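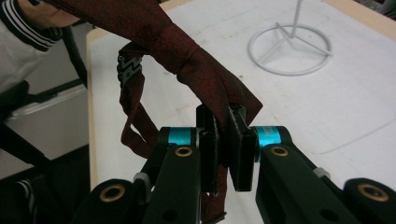 The Salt Road took four years to reach a theater, and for most of that time it was a war movie with no war in it. Nomvula Makhubela's first draft had two old soldiers walking across a dry lake bed and arguing about a third man, dead before page one. Producers liked the writing. They also wanted to know when the fighting would start.

The finished film keeps the walk and adds one siege. The kingdom of Aluvia has lost its coast to the armies of Isto, and a retired captain named Raptis is sent inland to find the sword teacher he betrayed as a boy. He has 15 days to bring the man back. The teacher, when Raptis finally gets to him, is nearly blind and keeps goats, and has no interest in saving anyone's capital.

From there the plot goes mostly where you'd expect. There is a training section, which runs too long, and a tavern fight, which doesn't. What lifts the movie is how tired everybody is. Raptis stops in the middle of duels to get his breath. In the best of them, on a flight of wet stone steps, both men sit down for a moment before they go on.

Jacobus Jacobs, who designed the fights, is 54 and spent most of his career falling off horses for other people's movies. He asked the two leads to learn every sequence at half speed and didn't let them go faster for a month.

"If it looks good slow, I trust it," he says. "Most screen fights, you slow them down and the guy is swinging at air."

The siege at Hititz takes up most of the last half hour. The script calls for 2,000 defenders on the walls, and the production had nothing close to that. Makhubela shot the extras in small groups, mainly at dusk, and kept the camera low behind the parapet so that the enemy is mostly heard. It works better in the first half than the second, when a few wide shots of the Isto camp look flat and gray next to everything else.

She has read the complaints about those shots and agrees with some of them. The full edit had 1,398 cuts in it when she locked the picture in March — more than she wanted — and the siege accounts for a large share.

"I'd take out the camp," she says. "I'd keep the goats."

A second film has been written. It follows the teacher's daughter, who has three scenes here and is better with a blade than anyone else in the story. Jacobs has already started her on the footwork, at half speed.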